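L'armoire grise, ce bel objet

On passe devant sans les regarder. J'ai pourtant fait le voyage jusqu'à l'atelier Badon pour une armoire électrique, et j'y suis restée jusqu'au soir ! Chunhua Han y forme des tableautiers depuis 11 ans et commence toujours par la façade : jaune, vert, rouge, trois voyants en ligne pour trois phases.

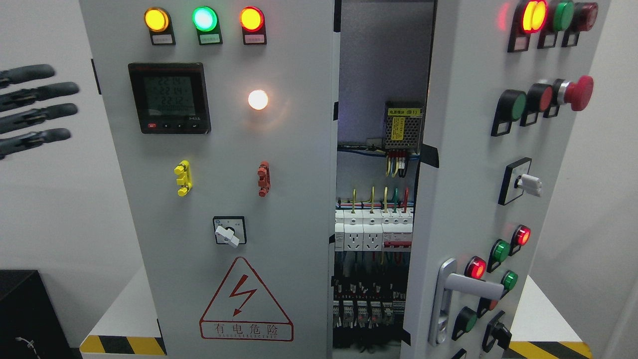 Portes ouvertes

À l'intérieur, on change de monde. Les câbles descendent, tournent, s'attachent — un vrai jardin, mais au cordeau.
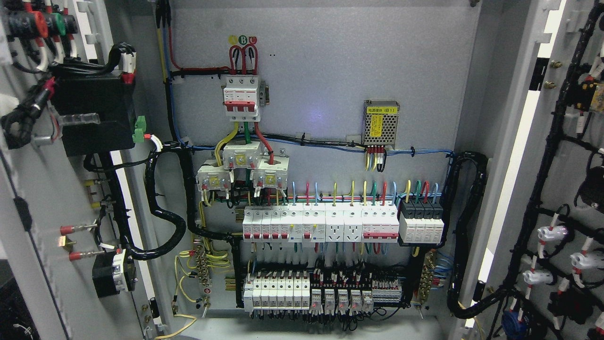 Chunhua Han a appris le métier chez Yin, à une époque où l'on jugeait un câblage à l'œil, de loin. Elle en garde le goût des courbes régulières. Les trois boucles rouges qui plongent vers le disjoncteur principal, sous les repères A, B et C, me ravissent. Ses élèves refont ce geste des dizaines de fois avant juillet.

Plus bas viennent les transformateurs de courant, puis le rail et ses appareils modulaires, serrés comme des livres.
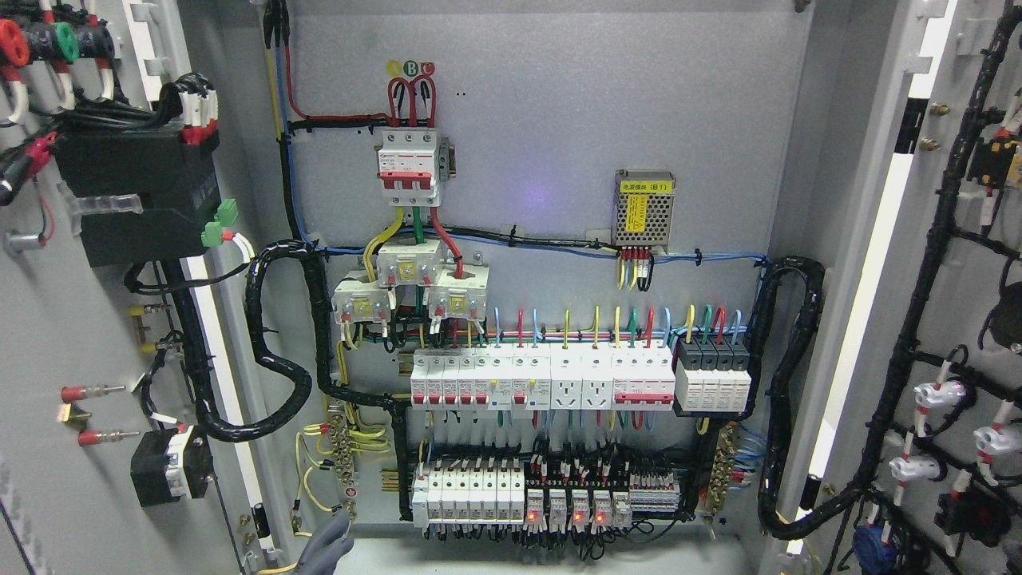
Le module d'alimentation, étiquette jaune, et ses fils courts.

Reste la mesure, mon moment préféré. Un afficheur qui donne 221 volts et des poussières, c'est tout un réseau qui 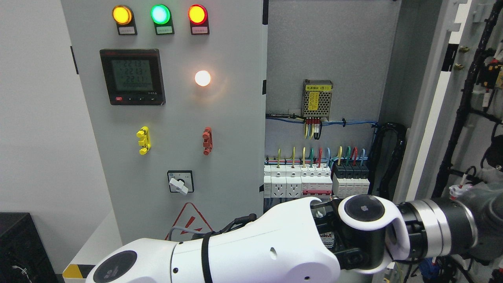 tient dans un petit carré noir. Chunhua Han fait noter chaque valeur au crayon, dans un cahier de 200 pages. Le sien est presque plein.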